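Astronomy & Stargazing Help > Beginners > Variable stars

How do I estimate the brightness of a variable star without any equipment?

Asked by Tamihana

I've been looking up from my back yard for two winters now and I've finally got past "that's Orion, that's the Dipper." Last month I read that Betelgeuse changes brightness, and so does Algol, and that regular people with no telescope send in measurements that get used. I love this! I had no idea you could do anything useful with bare eyes.

So I went out and tried it with Algol and I'm stuck. I look at it and think, well, it's a star, it's fairly bright. How does anyone get from that to a number like 2.7? My own guesses jump all over the place from one night to the next, and I can't tell if that's the star or me. I live on the edge of a small town called Zullemley, with a streetlight on one side and pretty good dark sky to the north and east.

Also, is Algol a good one to start with or should I pick something else? I have a notebook, a red flashlight and a cheap pair of binoculars if they help.

3 answers

Answer from Kosard (accepted)

Welcome to the best corner of the hobby! You're closer than you think. The trick is that you never judge the star by itself. Your eye is terrible at saying how bright a thing is and very, very good at saying which of two things is brighter, so that's the only job you give it.

You need comparison stars, meaning stars near your variable that don't change (or hardly change) and whose magnitudes are already known. The AAVSO, the big variable star organization, makes free charts with these marked. On the chart a star labeled 29 is magnitude 2.9. They leave the decimal point out so you don't mistake it for another star. Remember that magnitudes run backward, so a bigger number is a fainter star. I still get this wrong when I'm tired.

Find one comparison star a little brighter than your variable and one a little fainter. Say the bright one is 2.1 and the faint one is 2.9. Look at one, then the variable, then the other, and ask yourself where the variable sits in that gap. Halfway is 2.5. A quarter of the way down from the bright one is 2.3. Write it down with the time and the two comparison stars you used, then go look at something else for a few minutes before you try again.

Some things that will mess you up:

Height above the horizon. A star low down is dimmed by all the air you're looking through, so try to use comparison stars at close to the same height as the variable.

Color. Red stars seem to get brighter the longer you stare at them. Take quick glances. This matters a lot for Betelgeuse and hardly at all for Algol, which is bluish white.

Your own expectations. If you know Algol is due to be faint, you'll see it faint. I try not to look at my earlier numbers until I've written down the new one.

Give your eyes 30 minutes in the dark first, and stand where the house or a fence blocks that streetlight.

As for Algol – yes, yes, start there! It's two stars going around each other, and every 2.87 days the dimmer one passes in front of the brighter one. It drops from magnitude 2.1 to 3.4 and comes back, with the whole dip lasting close to ten hours. You can watch it change in a single evening. Look up a predicted minimum that lands at a decent hour for you, go out a few hours before, and make an estimate every half hour or so. Then plot it. The first time I saw that curve come out of my own pencil numbers I ran inside and woke people up.

Betelgeuse is harder. It's slow, it's red, and the good comparison stars are a long way off across the sky. Save it for when you have some practice.

Answer from Eren

Everything in the answer above is right. A couple of additions about the binoculars, which you didn't get an answer on.

For Algol, leave them inside. It stays within easy naked-eye range the whole time, and the comparison stars won't all fit in one view anyway. Where binoculars shine is the next step, when you want stars between magnitude 5 and 8. There are hundreds of them and many don't get looked at nearly enough.

If you do use them, put each star in the middle of the view before you judge it. Cheap binoculars go dim toward the edges and that alone can throw you off by a couple of tenths. Defocusing a tiny bit helps some people too, since it's easier to compare two small blurry disks than two points.

Don't worry about scatter. An experienced eye is good to a tenth of a magnitude or so on a nice night, and a new one to maybe 3 tenths. Algol's dip is more than a full magnitude, so you'll catch it even on a sloppy first try. Report what you saw, even if it looks wrong. My worst looking night in February, when I was sure I'd picked the wrong comparison star, fit the curve just fine.
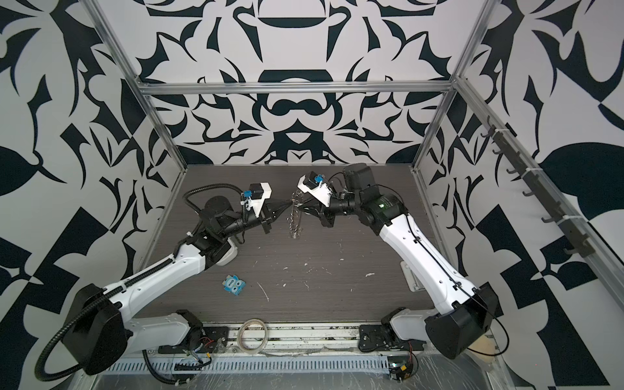 Tamihana replied that the halfway method worked on the very first night and wanted to know whether moonlight ruins an estimate. It doesn't ruin it, no. A bright moon washes out the faint stars, but Algol and its comparison stars are easy to see through it. I'd skip the nights when the moon is sitting right next to Perseus, and put a note in the comments field the rest of the time.

Clouds are much worse. Thin haze you can barely see will dim one star and leave its neighbor alone. If the stars near the moon have a soft glow on them, be suspicious.

Answer from a guest

just use a phone app? some of them show the magnitude when you tap on the star

Comment from Kosard: Most of those apps show one fixed catalog number that never changes, so Algol will read 2.1 right through the middle of an eclipse. They're great for finding the star, though. I use one for that every time I go out.

Comment from Tamihana: Got five estimates tonight before the clouds came in and they go DOWN! 2.2, 2.3, 2.5, 2.8, 3.0. Going back out if it clears.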